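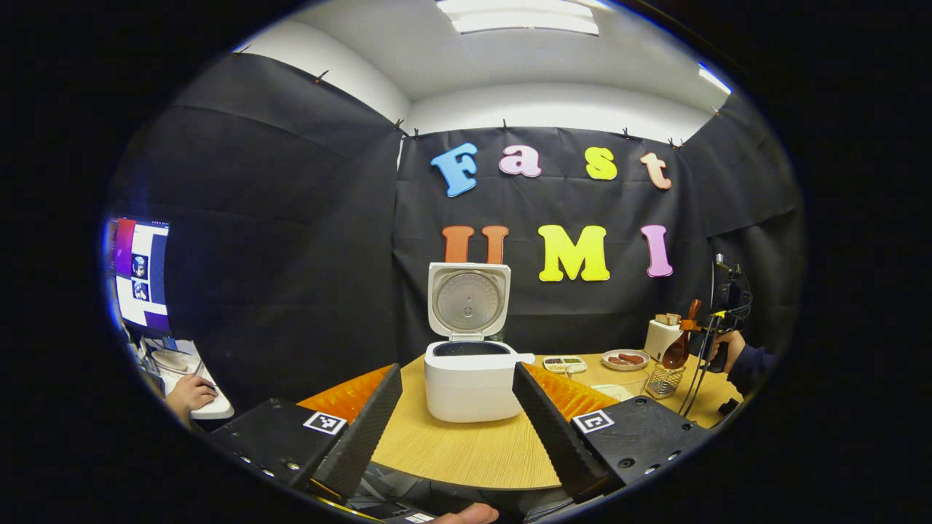 Someone broke into my car on Clegg Street - do I need to go to the station?

Home | Neighbors | Safety | Lost & Found | Log in

Posted November 23, 2020 by Guilan Zheng

Hi all, I came out this morning and my back window was smashed. They got my work bag, a pair of headphones and $200 in cash I was dumb enough to leave in the console. I called the non-emergency line and sat on hold for 11 minutes, then gave up. Can I report this online or do I have to go in? And does anyone ever get a call back on these? The shop on the corner has a camera pointed right at my parking spot, so I'd love for an officer to look at it.

Tatel

So sorry, that's a rotten way to start a Monday! You can do it online as long as you don't know who did it and nobody got hurt. I filed one in July when my bike was taken off the porch. Take photos of the window before you clean up the glass, and write down serial numbers if you have them - I had to go back and add mine later, which was a pain. You get a temporary number first and the real case number came 2 days after that. Your insurance will want the real one.

On the camera, go ask the shop today. Mine was recorded over before I got there. They may not hand it to you but they can usually save it, and then you put the manager's name in your report.

Brastetti

never got a call back on mine. file it anyway

Bollance

Same thing happened to two cars on our block last week, both back windows. If there was a bank card in that bag, cancel it before you do anything else. I'd also try the phone line again after 9 at night, I got right through.

Contact us | Terms | Back to top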